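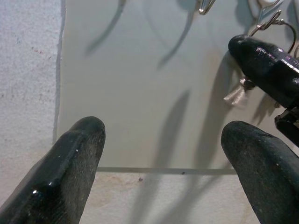 Homeowners in Nultport who have been putting off a patching job will have some help this fall, as the town's repair library moves into bigger quarters on the Dutstead road and adds a whole shelf of wall and ceiling tools to the things it lends out. The library has always done well with drills and ladders, but what people kept asking for was help with their walls, and anyone who lives in one of the older houses near the harbor will know why. Where a smooth, pale gray panel meets a strip of rough white surface, with an uneven, darker seam running down between the two, a person can spend a long while wondering where to begin.

The new space opens in September in the former Grumov shoe store, which has stood empty for 6 years and which plenty of us remember fondly from back-to-school shopping. The library now has 531 members, a fine number for a town this size, and it had plainly outgrown its old room behind the post office, where borrowers in winter coats had to back out the door to let one another by.

Members may keep up to three tools at a time, and the evening desk will stay open until 6 p.m. so that folks coming home from work can stop in - a change that had been requested more than once. Wanigasekara Hardware, just across the street, has offered members a discount on joint compound, sandpaper and primer through the end of October.

There will be free evening classes too, beginning with one on filling cracks and another on matching an old texture, and beginners are warmly welcome. Bring a few pictures of the wall you have in mind and wear something you don't mind getting dusty. Sign-up sheets are at the old desk until the move, and coffee will be on.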